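We use cookies to give you the best reading experience. Accept / Manage settings

"A drawer is where batteries go to be forgotten"
14 shares · 2 comments

Rianne Meijer started to collect used batteries in Tevarstead because her own kitchen drawer would not close any more. Now she sorts for the whole street, and for a school and two shops as well. I visited her on a Thursday, after lunch.

"People bring me a bag and say they are all empty," she tells me. "I test them, and many are still good enough for a clock." Last year she received 1258 batteries, and she wrote every one in a notebook. Of these, 859 went to the recycling point. The others she gave back or used herself.

Her method is simple, but she is strict about it. First she takes the batteries out of every device, also the broken ones. Calculators and remote controls are the worst, she says, for the reason that people put them away for years with the batteries inside. "Then it leaks, and you can throw away both."

She does not like deep boxes. At the beginning she used a big bucket from Purnex, which became so heavy that her neighbour Femke Postma had to help her to lift it. After this she changed to small plastic bins in different colours, one for testing and one for recycling. Femke still comes on most weeks and puts tape on the ends of the nine-volt ones.
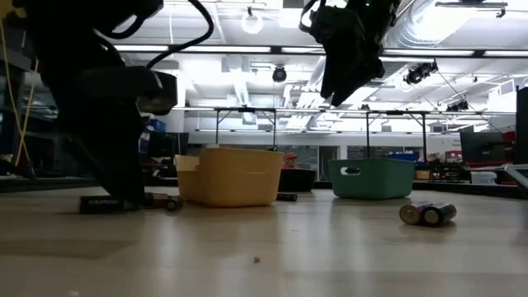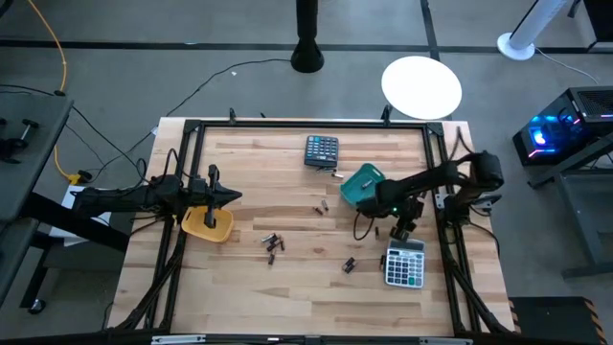 Batteries with a yellow bin and a teal one.

I asked Rianne what is the most common mistake when people begin with sorting at home. "They want to start with the bins," she answered. "You must start with an open table." She wants to see everything lying on its side before she decides anything, small ones, as they lie on the wood near the two calculators. Only then she picks up the first one. With a crowded bin, she says, you stop looking and you only throw. She also asks people not to mix old and new in one device, and she has repeated this to the school so often that the children now say it before her. In September she will visit them again, with a fresh notebook and a new roll of tape.

Subscribe to our newsletter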